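Gripper Trial Days: Frequently Asked Questions

We get a lot of the same questions by email before people come in for a trial day at Dekside, and we're always glad to answer them, but it seemed kinder to put them all in one spot so you can read them over a cup of coffee. Raghavendra Annamalai keeps this page up to date. Last updated 13 September 2020.

What will I be doing at a trial day?

Mostly you'll be handling small everyday objects with a pair of hand-held grippers, one in each hand, and telling us how it feels. We have two models to compare, the Haris and the Gritasis, and you'll get a good long turn with each (longer than most people expect!). You sit or stand at a plain table, whichever your back prefers, and work through a set of short tasks at your own pace.
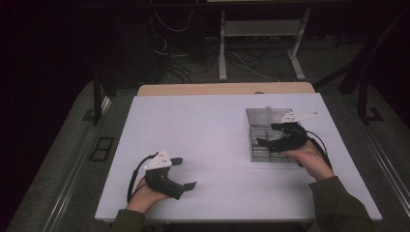

Two-handed work with a clear compartment box.

Do I need any experience with robots?

Not a bit. Some of the most useful notes we've ever had came from folks who had never touched a gripper before they walked in, and who noticed straight away that a handle was tiring or that they couldn't judge where the fingertips were. If you do have experience, wonderful, tell us what you're used to and we'll try to start you on the model that's less familiar.

Which objects do you use, and why those?

We like things you might find in a kitchen drawer or a sewing room. Clear plastic organizer boxes come up a lot, and people do ask about them, so let me go on a little. A see-through box on a pale table is hard to judge by eye, the walls between the compartments are thin, and a hinged lid asks you to hold one part still while you move another. If a gripper has clumsy fingertips, a lid like that will show it to you in a hurry. 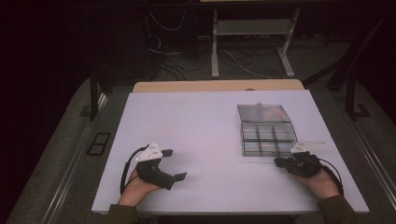
We ask everyone to try the box both ways, once leading with the right hand and once with the left, and to say out loud which felt more natural. Jong-dae Ra, who runs most of the sessions, will write down whatever you say, including the grumbling. Please do grumble. "The left one feels fine open but I don't trust it when I close it" is a perfectly good note and we've had it more than once.

What are the white plates on top of the grippers?

Those carry small dark dots that we use for tracking where each gripper is and which way it's turned. Please don't pick at them or use them as a handle, tempting as it is. If you bump one, just say so and we'll check it before you carry on.

Will the cables get in my way?

A little at first. Each gripper has a cable coming out of the back, and the trick is to let it hang in an easy loop before you begin so that it doesn't tug at your wrist. Long sleeves are fine, big bracelets less so.

How long does it take?

Plan on 3 hours, with a proper break in the middle and something to eat. You can stop sooner if your hands get tired, and you won't lose your place in the study.

Can I see the results?

Yes! Pavithra Suvarna put together the summary of our May comparison, which covers 605 task attempts over both models, and she's happy to send it to anyone who asks. The raw notes stay with us.

Where do I go when I arrive?

Come to the Palaniappan building and ask at the front desk for room 700. Parking is behind the building, and the side door is the closer one.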